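Flerkbridge Public Library
Minutes of the Regular Meeting of the Board of Trustees
August

The meeting was called to order at 6:30 p.m. in the second floor meeting room. A quorum was present. The minutes of the previous meeting were approved as distributed.

Director's Report
The library issued 606 new cards during the summer reading period. The Lalludia branch remains closed on the lower level while the drain line is replaced. Patrons with holds at that branch have been notified by mail.

Old Business
Catalog software. The board reviewed the renewal terms offered by Zidex. The proposed term is 3 years, with training for staff at both branches. Members asked that the notice period for cancellation be stated in the contract - the current draft leaves it blank. The matter was tabled until a corrected draft is received.

Parking lot. Dogbe Paving has completed the striping on the north side. Final payment was approved.

New Business
Art print lending. Staff presented a plan to lend framed prints to cardholders beginning in the fall. Prints would be checked out at the main desk for 16 weeks, with a limit of 2 per household. Renewals would be allowed when no other patron has placed a hold. The board discussed replacement charges for broken glass and directed staff to add a fee schedule to the policy. A motion to adopt the plan, subject to that addition, was made, seconded, and carried.

Meeting room use. A request to extend evening hours was referred to staff for a cost estimate.

Public Comment
One resident spoke in favor of print lending. A written question was also received and is entered below with the reply.

Adjournment
The meeting was adjourned at 8:05 p.m.

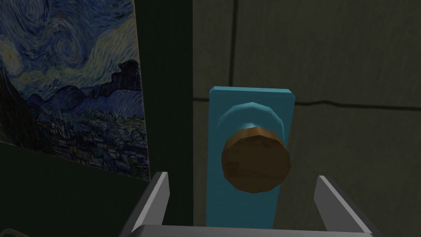
May a print be returned at the Lalludia branch?
Prints must be returned to the main desk in Flerkbridge during open hours.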